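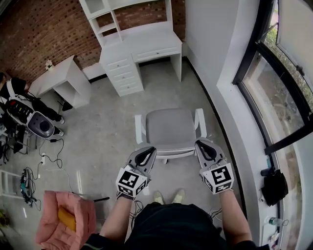 **What does a person wearing hand-held grippers contribute to a robot's training?**

The person supplies demonstrations. Each time they carry out a task with the grippers, the movement of both hands is recorded, and those recordings become the examples a robot's control policy is fitted to.

# Week 6 handout: site visit to the Nolitz workshop

Read this before the Thursday tutorial. It covers the main points of the visit and the terms used in the worksheet. If you missed the bus, use it with the Week 5 reading on imitation learning.

## The demonstration

The task set for the visit was "chair to desk". The demonstrator works from a standing or crouched position, takes hold of an office chair with one or both grippers, and brings it to face the desk. Nolitz chose it as a teaching example for these reasons:

- The chair is larger than the jaws, so the grip point has to be chosen (armrest, seat edge or base).
- A swivel chair can turn as well as travel, so pulling on one side gives a different result from pulling on both.
- The starting position can be changed between runs at no cost.

A run starts with the hands open near the chair and ends when the demonstrator lets go. Runs where the chair bumps the desk are kept, but labelled separately.

## Equipment notes

**Grippers.** One for each hand. Each has two curved jaws, padded with black material on the inside. The operator holds the gripper and sees the task from the same side as the tool.

**Markers.** The black-and-white square patterns are fiducial markers. The software knows the size and layout of each pattern, so a camera that sees one face can estimate where the gripper is and which way it is turned. Putting patterns on a cube means there is usually a face in view when the wrist rotates. Tracking suffers if a hand passes behind furniture, or if glare from a window falls across a face.

**Viewpoint.** Head height, looking down past the arms. The view moves when the head moves, and this has to be separated from the movement of the hands.

## Figures from the talk

| Item | Count |
|---|---|
| Chair runs recorded | 1,276 |
| Runs kept after checking | 781 |
| Runs used in the first Neveck model | 500 |

Neveck is the name of the training software. The most common cause of rejection was loss of marker tracking on one hand. The second was the operator stepping out of the marked work area.

## Terms

- **Demonstration:** one complete recorded attempt at a task.
- **Pose:** position plus orientation.
- **Occlusion:** one object blocking the view of another.
- **Policy:** the rule that turns what the robot senses into what it does next.

## For the tutorial

Choose a household or workshop task that needs two hands. Write half a page on where the grip points are, what would be blocked from a head-mounted view, and how you would decide that a run had finished. Bring a labelled sketch.

The Chong reader has a chapter on marker tracking, and copies are at the Woser library desk on two-hour loan. Colour printing isn't needed for the sketch.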